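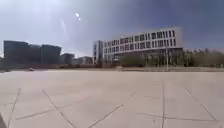 Slide 1. The plaza, looking across the paving to the long white building.

**Opening (4 min)**

Title is "Large open paving: joints, edges, shade." Give the running order, then go straight into slabs. Questions at the end, except on terminology.

Define the terms once and use them the same way throughout:

- *Slab*: a single placed unit of concrete.
- *Joint*: a planned break between slabs.
- *Crack*: an unplanned break. A sealed crack remains a crack.
- *Edge*: any line where the paving meets soil, curb or wall.

Say that the talk covers pedestrian paving only. Delivery vehicles come up in the second session on Wednesday, and Nevzat Demirtaş has the load tables for that.

**Exposure**

A plaza this open has very little to break up the sun. Concrete shades itself only where a building or a curb throws a shadow, so one slab can be partly in sun and partly in shade. The top of the slab warms faster than the underside, and the corners try to curl. Pause here. People who have worked only on covered paving tend to underrate this.

Pale concrete reflects more light than dark concrete. It stays cooler underfoot, but the glare is stronger. Mention the Nemormont job, where the client asked for the palest mix available and later asked for awnings. Do not name the client.

Planting helps at the perimeter and does little for the middle. Trees placed behind a lawn shade the lawn first.
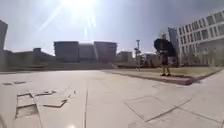

**Edges and lawns (5 min)**

Where a lawn sits slightly above the paving, the curb has two jobs. It holds the soil back and it gives the mower a line to follow. Check three things on any raised bed: the curb height, the seal at its foot, and where water goes after it runs off the grass. At Duddale the third item was missing from the drawings, and fine soil washed over the first row of slabs every March.

People step up onto grass wherever the curb is low enough. Plan for it. A worn strip just inside the curb is a normal finding and should be recorded as wear, with no fault assigned to the contractor.

**Joints and curved lines**

Straight joints are easy to read on a plan. A long curved line across several slabs needs a closer look. It can be a sealed crack or a joint filled with tar, and from a distance the two are hard to tell apart. Procedure:

1. Walk the full length of the line.
2. Note every place where it crosses a straight joint.
3. Probe the filler at both ends and at the middle.
4. Compare with the pour drawings, if they exist.

If the drawings show nothing along that path, log it as a crack. The Yazıcı survey form has a separate column for this. The older Flisimlow form does not, so write it in the margin. 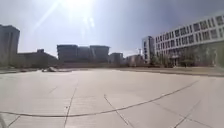

Saadet Öztürkmen objected to step 4 at the rehearsal, saying that pour drawings are often redrawn after the work and that she would take a core before she trusted one. Accept the point if it is raised again. Coring is the better test, but it needs the owner's permission and a patch afterward. Suggested wording: "Use the drawing to decide where to core."

**Close (2 min)**

Survey form is on the handout, page 2. Leave the definitions slide up during questions.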